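Posted in: Home & Laundry / Conversations

The table comes first

Reshma Msimang has sorted socks for other people for 2 years. Her small laundry service, Rimwood, washes for families in the neighborhood, and she told me that the shirts are easy. "A shirt you know immediately," she said. "Gray socks, these are my long evening."

She does not use a basket for pairing. Everything goes on a table, flat and with space between – she wants to see the heel and the length of each one before she puts two together. "If they are in a heap, you take what is near, and you make a wrong pair."

I asked about the socks that stay alone. She keeps them until August, then she asks the families again. Last year there were 63.

"People say gray is gray," she said. "I say put them both on the table first."
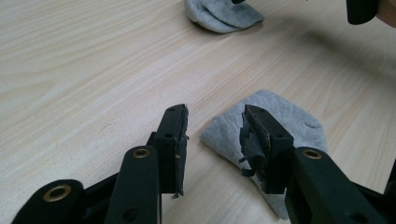 Folding or rolling

On this question she is strict. Rolling makes the top wide, so she folds once, in the middle. Her cousin Dumisani Zwane rolls his, and they have stopped discussing it.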